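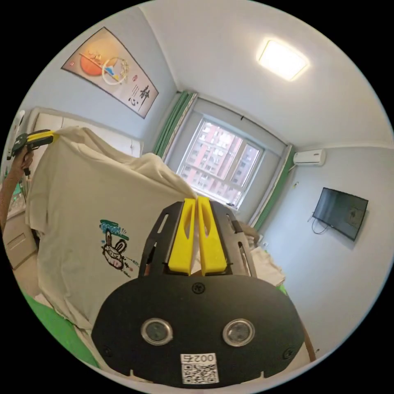 Redurell hand gripper, yellow fingers, T-shirt work over the bed

Redurell Hand Gripper — build kit, pair

Category: Shop Builds > Grippers & End Tools
Last updated: Tuesday, December 29, 2020

Back in stock. Kit for two hand-held grippers, left and right. You build them. Kitchen table is fine, Ah-rin Hong did hers at the Zeltilside shared shop in one evening.

In the kit:
- black body plates and side arms
- yellow tapered fingers, slotted near the tips
- 2 lenses per body, silver rings
- screws, 3 spare
- QR labels, one per unit. Stick them on BEFORE you pair or you will mix the units up

Not in the kit: driver, battery, patience.

Good on soft stuff. Shirts, pillow cases, towels. Pinch at the top of the cloth and lift slow — grab too low and it just bunches. Printed tees fine, we have not scuffed a print yet.

Changed since the September batch: stiffer fingers, screw at the finger base is longer. Old fingers do NOT fit the new plate. Dont force it.

Build notes by Duyên Mạch, 13 pages, printed, in the box. Page 7 has the side arms swapped, fix is on a slip inside the cover.

Price: 77 for the pair. Spare fingers sold seperately, see Paredes finger set. Pick up at Gravivthorpe bench or we ship, usually 3 days.

No returns on cut or drilled plates.

2,892 views | 13 comments | Share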